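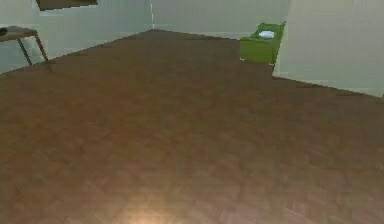
Parquet, with the light on it.

My mother had a room we weren't allowed to sit in. It had the good couch, the good lamp and a dish of barley sugars that had fused some time before I was born. The room was for visitors. The visitors, being neighbours, came in the back door and sat in the kitchen, where the kettle was, and in 21 years I think the good couch was used for one christening and a man from the insurance.

I bring this up because I've spent the better part of April looking at rental flats, and I'm starting to think my mother's front room has won. It has swallowed the rest of the house. Every listing I read promises "space to entertain". The Fuster, a block of apartments near the old Stamatopoulos cannery, promises it three times on one page. There's a kitchen island for entertaining, a balcony for entertaining, and a "flow" between the two, which I gather is also for entertaining. What there isn't is a cupboard. I asked the agent where a person would keep the vacuum cleaner and she looked at me as though I'd enquired about stabling.

Who are all these people being entertained? I know my friends. They're tired. Getting four of them around a table takes a group chat of such length and bitterness that by the time we've settled on a night, two of them aren't speaking. My friend Areti Psarras has a dining table that seats 8. She does her tax on one end of it and the other end belongs to a jigsaw of the Bosphorus. When I come over we eat on the back step with our plates on our knees, and I've never had a bad meal there.

Yet we go on paying for the hypothetical guest. He's a demanding bloke, this guest. He needs a second bathroom. He needs glasses in four shapes. He can't be expected to look at a clothes horse, so the laundry goes behind a bifold door in a space the size of a wardrobe, and the people who live there duck in and out of it for years on his behalf. I worked out once that a spare room was costing me 75 dollars a week, and the only thing that slept in it was an exercise bike.
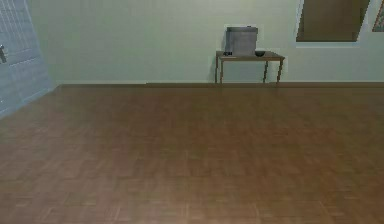 Wall, skirting board, and a good deal of floor.

Intan Ngau, who managed rentals in Wernik for years before she came to her senses and opened a nursery, told me people always measure for the couch and never for themselves. They'd arrive with a tape and the dimensions of a three-seater. They'd stand in the doorway picturing a party. She never once saw anybody mime getting a wet kid out of a raincoat, or look for a spot to put down four bags of shopping and a parcel while hunting for the keys, though that was going to be most of their life in the place.

I'm as bad as any of them. I own a Tindus fondue set. I've carried it through five moves, wrapped in the good towels, which are also for guests. It has never held cheese. Every time I unpack it I feel a small lift, as if the sort of person who has people over for fondue might be due on the next train, and had better find the forks in order.

The councils have noticed none of this, and neither have the builders, who'll sell you 700 words about hosting before they tell you whether the bedroom window opens. I'd like to see one listing written for the occupants. "Somewhere dry to take your boots off. A wall you can lean a bike against without a conversation. Room to be crook for a week without moving anything." I'd sign on the spot, and I wouldn't ask about the flow.

My mother's in a smaller place these days. One room does for everything, and the good couch came with her. She has her feet on it whenever I ring. The barley sugars came too, still in one piece, and she offers them to visitors.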